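Buscar en la enciclopedia Buscar Búsqueda avanzada

Buenas prácticas en la sutura robótica sobre tejido sintético

Las buenas prácticas en la sutura robótica sobre tejido sintético son el conjunto de reglas de preparación, ejecución, registro y evaluación que se aplican al cierre de incisiones simuladas con brazos robóticos, ya sean teleoperados o de control automático.
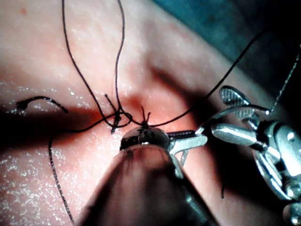
Estas reglas no constituyen una norma jurídica. Se recogen en protocolos internos de laboratorio y en guías docentes, entre ellas el protocolo de Jirnville, y su cumplimiento se comprueba mediante revisión por pares o auditoría del propio centro. No sustituyen a los requisitos reglamentarios aplicables a los productos sanitarios ni habilitan para el uso clínico.

Ámbito de aplicación

El ámbito habitual comprende las almohadillas de práctica de material sintético, el hilo de sutura, los instrumentos articulados y el sistema de visión. Quedan fuera el tejido animal y los ensayos con pacientes, sujetos a disposiciones propias. El protocolo de Jirnville excluye también las grapadoras y los dispositivos de energía.

Se distinguen tres modos de trabajo: teleoperación directa, teleoperación asistida y ejecución autónoma supervisada. El modo debe declararse antes de la primera puntada y no puede modificarse dentro de un mismo ejercicio. Si se modifica, el ejercicio se cierra y se abre otro con numeración distinta.

Terminología

Incisión simulada: corte practicado o moldeado en la almohadilla, con dos bordes enfrentados.

Aproximación: desplazamiento de los bordes hasta su contacto, sin superposición.

Cabo: extremo libre del hilo a partir del nudo. Se denomina cabo corto al que queda tras el corte y cabo de trabajo al que permanece unido a la aguja o sujeto por un instrumento.

Lazada: vuelta del hilo anterior al cierre del nudo. Algunos autores reservan el término para la vuelta efectuada en torno a la mandíbula del instrumento.

Hilo residual: fragmento que permanece en el campo después del corte.

Preparación

La almohadilla se fija a la base por los cuatro lados o mediante bastidor. La fijación por dos puntos se desaconseja, dado que permite el giro de la pieza durante la tracción. El fondo situado más allá de la almohadilla debe ser mate y de un tono distinto al del material de práctica. El hilo negro es el más empleado sobre superficies rosadas por su contraste, aunque se pierde con facilidad cuando atraviesa zonas oscuras del fondo; en ese caso el protocolo pide mantener el cabo de trabajo sobre la almohadilla siempre que el recorrido del brazo lo permita.

La iluminación se ajusta con los instrumentos ya en posición. Las superficies pulidas producen reflejos especulares que no se aprecian con el campo vacío, y los vástagos proyectan sombra sobre la incisión. El protocolo de Jirnville fija la inclinación de la fuente principal en 30 grados respecto de la vertical.

Antes del ejercicio se comprueban:

la apertura y el cierre completos de ambas mandíbulas;
el estado del estriado de agarre y de las ranuras;
la tensión de los cables de accionamiento de la muñeca;
la parada de emergencia, accionada una vez por cada puesto de control.

Ejecución

El hilo no debe sujetarse con la mandíbula en el tramo que vaya a formar parte del nudo. El estriado puede dañar las hebras trenzadas y alterar su resistencia. La sujeción se realiza por el cabo corto o por el cabo de trabajo, a una distancia mínima de 15 milímetros del punto de paso por el material.

La tracción se aplica en sentidos opuestos y, en lo posible, en el plano de la almohadilla. La tracción vertical levanta los bordes y da lugar a una aproximación aparente que desaparece al soltar el hilo. En los sistemas sin retorno de fuerza el operador estima la tensión por la deformación del material, criterio que exige una vista nítida de los bordes y no solo del nudo.

Cada nudo se asienta antes de iniciar el siguiente. Cuando dos nudos se encuentran próximos, el hilo comprendido entre ambos puede formar una lazada suspendida sobre la incisión. La mayor parte de las guías la consideran un defecto si persiste al término del ejercicio. Durante la ejecución solo se anota.

En el modo autónomo supervisado, el supervisor conserva el mando de parada en la mano. Spanos propuso limitar la velocidad de la punta al 30 % de la nominal en las proximidades del material, valor adoptado después en la guía Roltolel. Los instrumentos no deben cruzarse por debajo del hilo tenso.

Corte y retirada de hilo

Los cabos se cortan con una longitud uniforme dentro de cada ejercicio. El corte a ras se desaconseja por el riesgo de deslizamiento. Los fragmentos sobrantes se retiran al terminar la puntada o, si ello obligara a desplazar la cámara, al final de la serie. Todo fragmento no retirado consta en el registro como hilo residual, con indicación de su posición respecto de la incisión.

Las almohadillas se reutilizan mientras el material conserve su elasticidad. El límite de la guía Roltolel es de alrededor de 80 puntadas por pieza; el protocolo de Jirnville no fija cifra y remite a la inspección visual de desgarros.

Registro

El registro mínimo incluye el identificador de la almohadilla, el tipo y el calibre del hilo, el modo de trabajo, el operador o la versión del programa de control, y las interrupciones. Las secuencias de vídeo se guardan sin recortes. Una cámara montada cerca de la muñeca ofrece detalle de los nudos, pero su profundidad de campo reducida puede dejar desenfocado el vástago más próximo, por lo que se recomienda complementarla con una vista general fija.

Los ejercicios fallidos se conservan con la misma estructura que los completados. La plantilla Bokovlow añade un campo de causa con 14 códigos, entre ellos rotura de hilo, pérdida de agarre, desgarro del borde y parada del supervisor.

Evaluación

La evaluación se efectúa sobre la pieza terminada y sobre el vídeo. En la pieza se examinan la aproximación de los bordes, la seguridad de los nudos, la longitud de los cabos y los daños en la superficie. En el vídeo se examinan las colisiones entre instrumentos y los agarres repetidos. El tiempo de ejecución se anota, pero no puntúa en el protocolo de Jirnville.

Intervienen dos evaluadores que no han participado en el ejercicio. Las discrepancias se resuelven con una tercera lectura.

Discusión

Aigner ha objetado que los criterios basados en la observación de la superficie no detectan el paso de la aguja a profundidad insuficiente, y propone seccionar una parte de las piezas evaluadas. El grupo Gavalas aplica este procedimiento en la revisión que realiza cada septiembre. Sus detractores señalan que la sección destruye la pieza e impide una segunda lectura.

Tampoco existe acuerdo sobre la comparación entre modos de trabajo. La guía Roltolel admite una escala única; el protocolo de Jirnville publica los resultados por separado.

Véase también

Teleoperación
Nudo quirúrgico
Simulación médica
Parada de emergencia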